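Notes for the Gistside talk, April version. Slot is 42 minutes with questions, so keep moving. Bold bits are the ones I say word for word.

## Slide 1 – Title

Leave it up while people sit down. Don't read it out.

**"I was asked to talk about when robots will do the chores. I'm going to spend most of my time on the word 'do.'"**

Quick show of hands: who has a robot vacuum? Who still owns a regular vacuum? Wait for the second set of hands. In Lastbridge it was nearly the same people both times.

## Slide 2 – What I mean by a chore

A chore is a job with edges that nobody wrote down. "Wash up" includes finding the mug on the windowsill, noticing the chipped glass and moving the cat. On a shop floor it's the same. "Clear the bench" means something to the person who has worked there for a year, and it means very little to anyone who hasn't, machine or human.

Fixed jobs are a different thing. Welding the same seam, filling the same bottle, moving the same plate from one slot to another: machines are good at that and have been for a long time. Say this early and say it fairly, or the automation people in the room will stop listening. I'm not here to argue with a palletizer.

## Slide 3 – The Murkance video

Play the clip without sound. Let them enjoy it.

Then ask what they'd want to know. Usually someone says "is it sped up?" Good. Others to prompt for if the room is quiet:

- How many tries before this one?
- Who set the table, and did they put each thing back in the same spot every time?
- Was a person driving it?
- What happened when the towel was a different towel?

Murkance didn't answer these when I wrote to them. Don't make a meal of that. Plenty of companies don't answer email. But the clip tells us it went right once, on camera, and I can't get anything more out of it than that.

## Slide 4 – My own counting

This is the slow part, so drink some water first.

I kept a log of the trials at Intarasuk – 1,251 attempts at small bench and kitchen jobs. The full table is in the handout. On the slide I only show the jobs where a person had to step in.

Points to make:

- Stepping in is where the labor goes. A machine that needs a rescue every few minutes has hired you as its assistant.
- The log has 14 kinds of rescue. Most are dull: object turned the wrong way, object slid, object stuck to its neighbor.
- A near miss got logged as a success if the thing ended up in the right place. I'd do that differently now. Somebody always asks, so admit it here.

**"Ninety-five percent sounds wonderful until you think about your wine glasses."** (That's a made-up percentage to make the point. Tell them so.)

## Slide 5 – Why the lab bench is the fair test

People expect me to pick laundry. Laundry is almost too easy a target. A bench is tidier than any kitchen. The light is decent, things have stands and racks to live in, and the glassware comes in standard sizes. If two arms can't be left alone with a beaker and a test tube, I don't see why I'd leave them alone with my dishes.

Things to point at, in this order:

1. The tall tube standing up at the beaker. Clear glass against clear glass, with the tip of the gripper right in front of it. Ask the room where one ends and the other begins. Cameras have the same trouble we do.
2. The row of test tubes behind. They don't all sit at the same height. A person adjusts to that without thinking. For a machine, it's one more thing to measure.
3. The pipette on its blue rail, with its long tip coming down to just above the rim of the beaker. Ask how close you'd want a metal arm to swing.

Then the hard bit. How hard do you squeeze glass? Your fingers know before you do. A parallel gripper has two flat opinions on the subject, open and closed, and everything between those has to be worked out by someone.

Don't claim the arm fails at this. A still can't settle it, and I'd be doing exactly what I complained about on slide 3. Let them look for a good few seconds before going on.
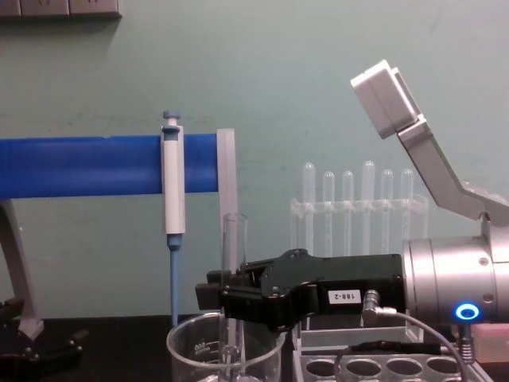

## Slide 6 – Questions

Leave 9 minutes. If someone asks for a date, say I don't have one and ask which chore they mean. If someone asks what would change my mind: a week of unedited work in a room the builders have never seen, with the rescues counted by someone who isn't selling it.

Handouts are on the chair by the door.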